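Soft Furnishings, Handout 5
Filling Long Shapes: Bolsters, Draft Stoppers and Tube Cushions

Filed under: Course Notes > Sewing > Fill and Casing

These notes go with the second half of the unit. Read them before you cut your inner casing. The pattern sheet is separate and is in the folder with the seam samples.

Why long shapes are harder than square ones

A square cushion has four corners and a flat middle. The fill can shift a good deal before it shows. A tube has no flat middle. Any thin place along the length turns into a hinge, and the cushion folds there every time it is picked up. Once the fill has moved away from a hinge it does not come back without opening the seam.

There are two ways to deal with this. You can pack the tube firmly from end to end, so that there is no thin place for it to fold at. Or you can accept that it will bend and use a fill that moves with it. Most store-bought bolsters take the first route. Draft stoppers usually take the second, and for a draft stopper it is the right choice, because the thing has to lie along a floor that may not be level.

Casing fabric

The inner casing takes the strain and the cover takes the dirt. Do not skip the inner casing on a tube. If you fill the cover directly, you will have to empty it every time you wash it.

Use a closely woven cotton for the inner casing. Hold it up to the window, and if you can see daylight between the threads, fiber will work its way through. Knit fabric is no good for the inner casing at all. It stretches around the fill and the tube gets fatter in the middle and shorter overall.

For the cover you have more freedom. Brushed and fleecy fabrics hide uneven fill better than smooth ones. Stripes are harder. A stripe running the length of the tube shows every twist in the seam, so mark your seam line on the wrong side and check the stripe against it before you sew. If the stripe has wandered at the far end, unpick it. Pressing will not fix it.

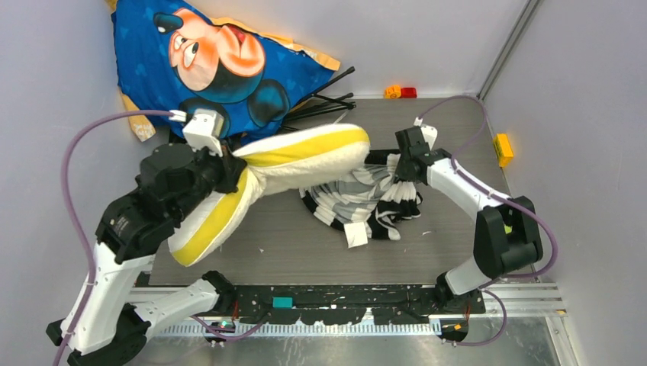

Mererid Parry wrote back on last year's version of these notes that she would put the test for firmness before anything about fabric, as most of her failed bolsters had perfectly good casings and not enough in them. She also asked why the notes never said how much fill to buy. Both are fair points. The amounts are in the next section, and the test follows it.

How much fill

For the class pattern, the reference bolster took 955 grams of polyester fiber. Weigh yours before you start and write the weight on your sheet. When you finish, weigh what is left in the bag. The difference is what went in, and it is the number you will need if you ever make a matching pair.

Wool takes more by weight for the same firmness and settles over the first few months. Shredded foam takes more again and feels lumpy through thin cotton. Kapok is light and pleasant but gets into everything, so open it outdoors. If you want to use feather, talk to Bram Peeters first about the casing, because the cotton we stock will not hold it.

Filling in order

1. Tease the fiber apart by hand before it goes in. Lumps that go in as lumps stay lumps.
2. Fill the closed end first and push it right into the seam. Use a dowel with a rounded tip.
3. Work toward the opening in small handfuls. Large handfuls leave gaps where they meet, and those gaps are your hinges.
4. Roll the tube on the table between additions. You will feel a thin place under your palm sooner than you will see it.
5. Overfill slightly at the opening, then pin and close with ladder stitch.

The firmness test

Hold the tube at the middle with one hand and let both ends hang. A firm bolster droops a little and evenly. If either side drops to 90 degrees from where it started, there is a thin place near your hand. Move your grip along and try again until you find it. If it folds sharply wherever you hold it, the whole tube is underfilled.

Do the test before closing the seam. Izzati Pelupessy's sample, which is on the shelf by the door, was closed first and tested after, and you can see the second line of stitching where it was opened.

For a draft stopper, ignore the test. Check only that there is fill along the full length and that both ends reach the door frame.

Ends

A flat round end needs a circle cut on the seam line measurement, with the allowance added after. Clip the tube edge, never the circle. A gathered end is faster and forgiving, but it leaves a small hole in the center that has to be covered with a button or a patch.

Bring to the next session

Your filled and unclosed tube
Fill weights, before and after
Strong thread in the color of your casing
A long needle

Related handouts

Handout 2: Choosing a Closely Woven Cotton
Matching Stripes at a Seam
Piping and Flat Round Ends
Washing and Drying Filled Items
Ladder Stitch, Step by Step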